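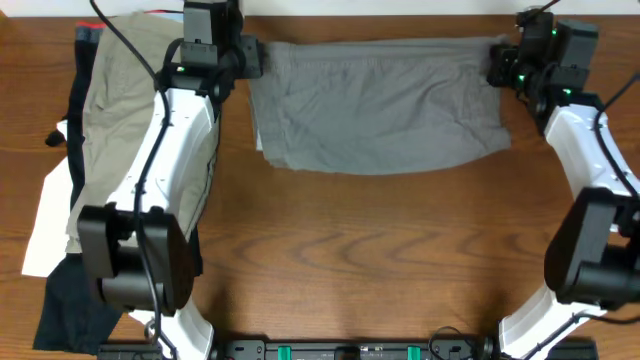 Household Robotics Teaching Group, Skornemitz College
Course reader, second-year option

Chapter 6
Can it do the laundry yet?

Pick up a crumpled T-shirt, give it a shake and fold it. You probably managed that by the age of seven, with your mind on something else. Now try writing down every single thing your hands did — where they pinched, how hard they pulled, when they let go — and you will see why this is our favourite chapter to teach!

A mug keeps its shape when you lift it. Cloth doesn't. Two arms can have a piece of grey fabric by its upper corners, the top edge pulled nearly straight, and still the lower edge sags and one side lies folded in layers. Which of those layers is the front? Where is the next corner? And what about the heap at the side, khaki over navy, waiting in a loose, wrinkled pile?

Rocío Montes, who wrote the first version of these notes, used to set her students a folding task in oven gloves. Most of them gave up on sleeves. A two-fingered gripper has much the same trouble, and it can't feel the weave slipping either.

So, are we there yet? For a flat towel on a clear table, very nearly. For a mixed basket straight from the dryer, no, and Section 3 shows where things go wrong. The progress is real, though, and great fun to follow.

In this chapter we look at finding corners, pulling cloth flat with two arms, and deciding when a fold is good enough. You will need the force diagrams from Chapter 2. Aled Lewis's worked problems on tension are at the end, and the starred ones are hard.

6.1 Finding a corner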